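Two-arm can sorting bench takes shape at Karkska shared workshop

A member-built bench with two robot arms is now running daily trials at the Karkska shared workshop in Tistau. The task is simple on paper: pick up beverage cans from a worktable and stand them side by side on a raised wood platform. The builders started the project in December and have posted their parts list and wiring notes on the workshop's project board.

The bench, listed on the board as Lucero, uses a butcher-block top on a floor-standing support. Black metal rails run down the left and right sides of the table, and the base plate of each arm sits over its own pair. A crossbar ties the rails together at the far edge. According to the build notes, the first version had the arms bolted straight into the wood. The bolts worked loose after a few hours of running, and every time they were tightened the arms had to be calibrated again. Moving to rails put an end to that. Total reach over the table is listed at 910 mm per side after the change, measured from the center of the base to the fingertips with the elbow nearly straight.

The platform is a separate piece and can be swapped for one of a different height. The group keeps two heights on hand. The low one is used for tuning, the high one for timed runs. Cans are placed upright on the table by hand before each run, in no fixed pattern, and are moved to new spots between runs.

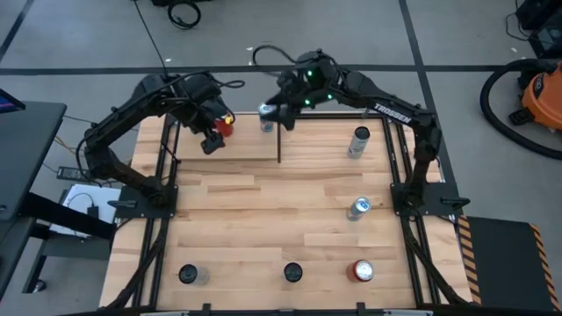
The Lucero bench at Karkska, with both grippers at the platform and five cans on the tabletop.

Either arm may take any can it can reach. In the early software each arm had its own half of the table and its own list of targets, which kept them apart but left one arm waiting when most of the cans were on the other side. The current version uses a shared list. An arm claims a can, the claim is locked until release, and the other arm plans around it. Both arms may enter the area over the platform at the same time as long as the planned gap between the grippers stays above 12 cm. Below that, the arm with the later claim holds its position.

Cans were chosen as the test part for practical reasons. They are cheap, close to uniform in width, and an empty one shows at once if the grip is too tight. Printed labels and shiny lids also cause trouble for the vision code. The notes list glare from the lids as the largest source of missed picks during evening sessions, when the overhead lights are on. A diffuser made from white shower curtain material cut the misses but did not remove them. Cans with dark tops are found more reliably from above than bare metal ones.

Grip force is limited in software by motor current. The setting was found by closing on an empty can in small steps until the wall began to flex, then backing off. Full cans are not used. The builders report that the same setting holds an empty can through a fast move but lets it turn slightly if the fingers close off center, and a turned can tends to land on the edge of its base.

Cable routing took more time than planned. The main cables now follow the rails to the near corners of the table. The runs at the wrists are left with a wide loop, after a tight one pulled a connector halfway out during a long reach. The notes advise checking the loops by hand through the full range of the wrist before powering the motors.

The control code was written for this bench but builds on Manell, a motion library several Karkska members already use for their plotters and a small mill. The changes needed to handle two arms have been split into a separate module. The module is usable, the notes say, but the error messages are poor and a lost connection to one arm does not always stop the other. A hardware stop wired to both power supplies is required for anyone booking time on the bench.

The current target is 1,000 placements without a can being dropped or knocked over. The longest clean run to date ended when a can was set down on the seam at the end of the platform and tipped. The placement zone has been pulled in by 29 mm on that side and the count has been restarted.

Next on the list are a lid-reading step, so that cans can be grouped by type, and a chute to return them to the table between runs. The chute is at the cardboard stage. Members who want to try the bench need the basic machine induction and a second person present. Slots are booked through the usual sheet, and the bench is not available while the mill is being cleaned.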